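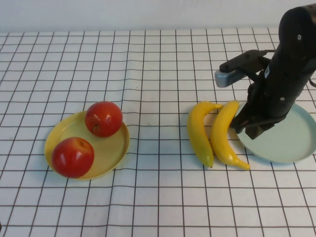
by M. Waltier

I finished the second season of Munow last night and I have to talk about it, because I had the best time! I'd put this show off since July. The poster made it look like another gloomy small-town mystery and I figured I had enough of those (I watch a lot of them, I'm not proud). Then my sister wouldn't stop texting me about the ferry episode, so I gave in.

If you haven't seen it, the setup is simple. A piano tuner comes back to Munow, the lake town she grew up in, to sell her aunt's house. The house has a locked room, the ferry only runs twice a day, and everyone over sixty in town is lying to her. Season 1 is good. Season 2 is so much better, mostly because the writers let people be funny now. The argument at the Hotel Fodano over who gets the last dry towel made me laugh so hard I had to back it up and miss nothing!

I also love how it sounds. They let the piano scenes run long, and in episode 4 there's a stretch with no talking at all, just her tuning one string over and over while the brother stands in the hall deciding whether to come in. I think I held my breath. I timed it on the rewatch and it's 38 seconds, which felt like five minutes in a good way.

Mild spoiler coming, so skip this paragraph if you're not caught up. I guessed the brother had the key all along, but I did not guess that room 15 was the wrong room! Go back to the first episode and look at the guest book. It's right there. I can't believe I missed it.

The one thing that didn't work for me was the Wallner storyline. The boatyard sale gets so much time early on and then drops out completely, and I kept waiting for the old man with the receipts to come back. Maybe they're saving him for season 3? Please let there be a season 3. Next up for me is the ferry episode again, with my sister on the phone this time, and she's already promised not to talk over the towel fight.

2021-10-01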